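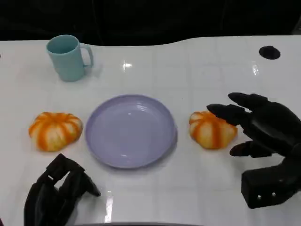 하얀 테이블과 민트색 머그컵

데스투스(Destus)를 소개합니다

안녕하세요, 데스투스예요! 어린이 판타지 모험 만화를 쓰고 그리고 묶어서 내는 작은 출판사입니다. 이 페이지는 대표인 제가 직접 쓰고 있어요. 원래는 외주로 맡긴 멋진 소개글이 있었는데, 읽어 본 독자 한 분이 "은행 홈페이지 같아요"라고 메일을 보내 주셔서... 그날로 내리고 다시 쓰는 중입니다.

저는 어릴 때 동네 책 대여점에서 살다시피 했어요. 그중에서도 좋아한 게 장난감이랑 같이 나온 모험 만화들이었는요, 표지에는 꼭 괴물이 한 마리씩 있고 뒤표지에는 다음 권 예고가 있고, 그런데 그 다음 권이 대여점에 없는 거예요. 3권에서 주인공이 화산에 떨어졌는데 4권이 없어서 뒷이야기를 제가 연습장에 그렸습니다. 지금도 그 연습장 갖고 있어요. 화산 안에 왜 그런지 목욕탕이 있고 악당이 거기서 때를 밀고 있어요. 회사 이름 데스투스도 그 연습장에 나오는 악당 이름입니다. 착한 편 이름으로 하자는 의견도 있었지만 간판에 써 놓으니까 이쪽이 훨씬 폼이 나더라고요!

저희가 만드는 책

간판 시리즈는 《잘로라의 등대지기들》이에요. 잘로라(Zalora)는 바다 위에 떠 있는 섬나라인데, 밤마다 섬이 조금씩 움직여서 지도가 아침마다 틀려 버립니다. 그래서 등대지기들이 매일 새 지도를 그려야 하고, 그 지도를 훔치려는 안개 선장이 있고, 선장 밑에는 일을 정말 못하는 부하 게들이 있어요. 팬레터는 이 게들이 제일 많이 받습니다. 주인공 삼남매는 좀 서운할 것 같아요.

한 권이 200쪽인데, 어린이 만화치고는 두꺼운 편이죠. 서점 담당자분들도 처음엔 다들 나눠서 내라고 하셨어요. 그런데 저는 한 권 안에서 모험 하나가 제대로 끝나는 게 좋아요. 화산에 떨어졌으면 그 권 안에서 나와야죠(연습장의 한입니다). 큰 줄거리는 이어지지만 어느 권부터 집어도 읽을 수 있게 앞부분에 등장인물 소개를 넣고, 권말에는 그 권에서 틀려 버린 지도를 접이식으로 붙여 드려요. 이 접이식 지도 때문에 인쇄소와 통화를 참 많이 했습니다. 종이가 얇으면 접힌 데가 찢어지고 두꺼우면 책이 안 덮이거든요.

두 번째 시리즈 《세브홀름의 겨울 우체국》은 분위기가 좀 달라요. 세브홀름(Sevholm)은 눈이 안 그치는 산골 마을이고, 주인공은 편지를 배달하는 트롤입니다. 싸우는 장면이 거의 없고 주로 길을 잃고, 누굴 만나고, 수프를 얻어먹어요. 잠자리에서 읽어 주기 좋은 책을 만들어 달라는 부모님들 요청이 많아서 시작했는데, 글자를 조금 크게 하고 대사도 소리 내어 읽었을 때 편하게 고쳤습니다. 편집 회의 때 저희끼리 진짜로 소리 내서 읽어요. 트롤 역할은 늘 경쟁이 치열합니다.

시리즈는 이렇게 2개예요. 더 늘리지 않느냐고들 물으시는데 지금은 이 둘만 해도 마감이 꽉 차 있어서요.

작업은 이렇게 해요

이야기는 거의 다 괴물부터 시작합니다. 누가 괴물을 하나 그려 와요. 그럼 얘는 뭘 먹고 살지, 뭘 무서워하지, 왜 화가 났지를 한참 떠들고, 거기서 줄거리가 나오면 콘티로 넘어가고 안 나오면 서랍으로 갑니다. 서랍 이름은 벤트(Wendt)예요. 잘로라 초기 원고에 나오던 심술쟁이 수문장 벤트의 이름인데, 본인도 결국 그 서랍에 들어갔고 아직 못 나왔어요. 가끔 "벤트는 언제 나와요?" 하고 물어보시는 분들이 계신데, 블로그에 스케치를 한 번 올린 탓입니다. 저도 내보내고 싶어요. 도무지 할 일을 못 찾겠어요, 이 친구가.

콘티가 나오면 어린이 독자 10명한테 먼저 보여 줍니다. 저희는 이 모임을 '안개 시식회'라고 불러요. 재미없는 데가 나오면 페이지 귀퉁이를 접어 달라고 하는데, 잘로라 첫 권 콘티는 돌아왔을 때 부채 같았어요. 특히 제가 공들여 쓴 등대의 역사 장면은 모든 콘티에서 접혀 있었고, 그래서 통째로 빠졌습니다. 마음은 아팠지만 빼고 나니까 훨씬 잘 읽혀요. 게들의 분량이 늘어난 것도 시식회 덕분이고요. 원래는 한 장면 나오고 바다로 돌아갈 예정이었는데 "게 더 없어요?"라는 쪽지가 그렇게 많이 왔답니다.

그림은 종이에 연필로 밑그림을 그린 다음 스캔해서 컴퓨터로 색을 입혀요. 잘로라의 바다색은 권마다 조금씩 다른데 인쇄 실수가 아니에요! 섬이 움직이니까 바다도 달라지는 겁니다. 교환 문의를 몇 번 받아서 적어 둬요.

무섭게, 그래도 잠은 잘 수 있게

부모님들이 제일 많이 궁금해하시는 게 얼마나 무서우냐는 거예요. 안개 선장은 무섭습니다. 무서우라고 만들었어요. 다만 등장인물이 크게 다치는 장면은 그리지 않고, 무서운 장면 바로 다음에는 숨 돌릴 데를 꼭 둡니다. 대개 게들이 나와서 뭔가를 떨어뜨려요. 초등학교 2학년 정도면 혼자 읽을 수 있고, 더 어린 친구들은 세브홀름부터 보시는 걸 권해 드려요. 어른이 되어서 처음 읽는다는 분들도 꽤 계신데 아주 환영합니다. 저도 그 나이고요.

학교와 도서관에

작가와의 만남이나 괴물 그리기 수업도 나가고 있어요. 수업은 간단합니다. 각자 괴물을 하나 그리고, 옆 친구 괴물이랑 친구가 될 수 있는지 없는지 이야기를 만들어요. 그림 못 그려도 괜찮아요, 제가 그린 괴물을 먼저 보여 드리면 다들 자신감이 생기더라고요(저는 글 담당입니다). 11월은 신간 마감이랑 겹쳐서 못 나가니 그 달만 피해서 문의해 주세요. 도서관에 비치할 책은 접이식 지도를 따로 한 장 더 넣어서 보내 드리고 있어요. 신청하실 때 '도서관용'이라고만 적어 주시면 됩니다.

원고와 괴물을 보내실 분께

원고 투고는 늘 열려 있습니다. 완성 원고가 아니어도 되고, 줄거리 한 장이랑 앞부분 콘티 정도면 충분해요. 답장이 좀 느린 편인데 다 읽고 있으니 조금만 기다려 주세요. 장난감이나 게임이랑 묶는 기획도 재미있게 보고 있어요. 제가 그런 만화로 큰 사람이라 아무래도 약합니다.

어린이 독자들의 괴물 그림은 우편도 좋고 사진으로 찍어 보내 주셔도 좋아요. 괴물 이름이랑 좋아하는 음식을 꼭 같이 적어 주세요! 뽑힌 괴물은 잘로라 다음 권 지도 어딘가에 작게 숨어 있게 됩니다. 이름은 보내 준 그대로 써요. 그래서 지금 잘로라 북쪽 바다에는 '김치전 대왕'이 살고 있습니다.

책에서 오자를 찾으셨으면 문의 게시판에 쪽수랑 같이 남겨 주세요. 다음 쇄에 고쳐 넣고, 알려 주신 분께는 게 스티커를 보내 드려요.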